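**Nandstead Peace and Foreign Policy Forum**
Minutes of the March meeting, Clarden Street hall

Meeting opened at 7:10. Minutes of the last meeting were accepted with one correction: the forum did not "endorse" the open letter on arms exports. It agreed to read it.

**1. The Trelik deployment**

The chair read out the government's statement that the 3000 troops going to Trelik are there in an "advisory and training" role. Several members asked who is being trained and in what. The statement does not say. A member who served in an earlier mission of the same type said that his unit was also called advisory and that it came under fire in its second week.

There was a long discussion of whether the legislature has voted on any of this. It has not. What exists is a funding measure, passed late last year, which mentions Trelik once, in a list of places where fuel may be bought. The government's lawyers now treat that as consent. The meeting was not persuaded. One member thought we were being too hard on the lawyers and that a funding vote is a vote of a kind. She was asked whether she would buy a house on that basis and said it would depend on the house.

Agreed: write to our representative again and ask for a yes or no on whether a separate vote is needed. The last reply ran to two pages and contained neither.

**2. Casualty figures from Smadi**

The official count of civilians killed in the Smadi air strikes stands at 23. The local hospital list, which has names and ages, stands at 116. The working group has compared the two and reported as follows.

The official count leaves out anyone who died after being moved from the site. It also leaves out men of military age unless a relative files a claim, and the claims office is in the capital. The group does not say the hospital list is right in every line — it found two names that may be the same person spelled differently — but it could find no good argument for the lower number.
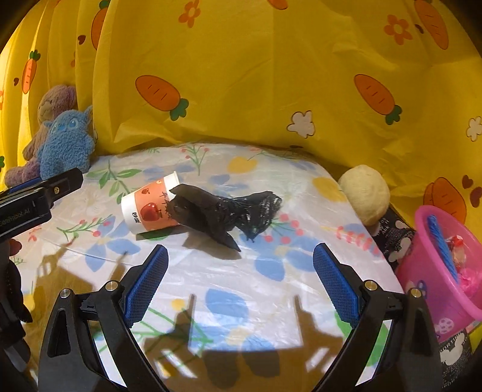

Page 2

A member asked that we stop printing the official figure at all. Others disagreed, on the grounds that readers will see it elsewhere and should know how it was made. Agreed to print both, with the method under each.

**3. Petition**

We have 432 signatures. The target set in the fall was higher and was dropped from the website without discussion, as a member pointed out. The secretary accepted this. Some doubt was expressed about whether petitions do anything. The case in favor was that it gives us a reason to knock on doors. The case against was that we have been knocking on the same doors.

Agreed to keep it open until the next meeting and to try the streets behind the bus depot.

**4. Speaker for the spring event**

The proposed speaker's institute takes money from a firm that sells radar equipment to both sides of the Trelik border. The speaker says this has no effect on his work. Invitation put on hold until he answers our questions in writing.

**5. Any other business**

The hall has asked us to be out by 9:00. The sign-up sheet for the Monday vigil is at the back and is mostly blank.

Meeting closed at 9:05.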